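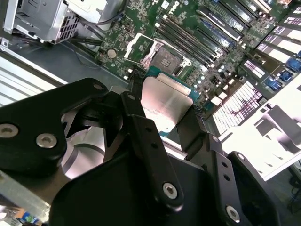
Newsletter > Workshop News > Automation

Processor handling stopped at Prindside after grip fault

13 Oct 2023

Robotic processor swaps at the Prindside refurbishing shop are on hold while Flirkident works through a grip fault on the cell the staff call Gosling. No one was hurt. One server motherboard was damaged and has been written off.

The fault showed up during a normal run. Gosling was moving a processor over the open socket when the chip slipped at one corner and came down on the contacts at an angle. The cell did not stop. It read the lower position as a finished placement and started to back away, and the operator hit the stop button. When the board was checked under a magnifier, 8 contacts in the socket were bent. The processor itself passed inspection and later booted in a test machine.

Anyone who has done this job by hand knows how little room there is. The chip has to be held by its edges, kept level, and set down straight with the load plate up and out of the way. Push it sideways even a little and the board is usually done for.

Flirkident's log review found two problems. The first was wear on the fingertips. Gosling had made 357 placements on the same set, and the maintenance sheet had no replacement interval for them at all. The tips had been wiped down and looked over each morning, but the wear was on the inside face and easy to miss.

The second problem was in the software. An update loaded in March widened the allowed grip opening so the cell could handle a larger processor. That change was meant for one job only and stayed in place for all of them. With the wider limit, the controller did not see the slip as an error.

The Drelov line uses the same gripper but kept the older settings. It was checked as well and is still running.

Until further notice, these rules apply at Prindside:

All processors are placed by hand. Gosling may still be used for memory and for moving boards between benches.

Fingertips are to be changed every 80 placements - write the count on the sheet, even for test runs.

After any change to the grip limits, 2 people must sign off before the cell goes back to live boards.

If a chip tilts or drops, press stop and leave the arm where it is. Do not jog it clear. Backing the arm out can drag the chip across the socket, and it also makes the log harder to read afterward.

A set of scrap boards has been put aside for the retest. Flirkident wants a full run on those with the new tips before Gosling goes near a customer's server again. There is no date for that yet - the tips are on order.

Flirkident Workshop Newsletter | Contact the newsletter desk | Copyright 2023 Flirkident | Back to top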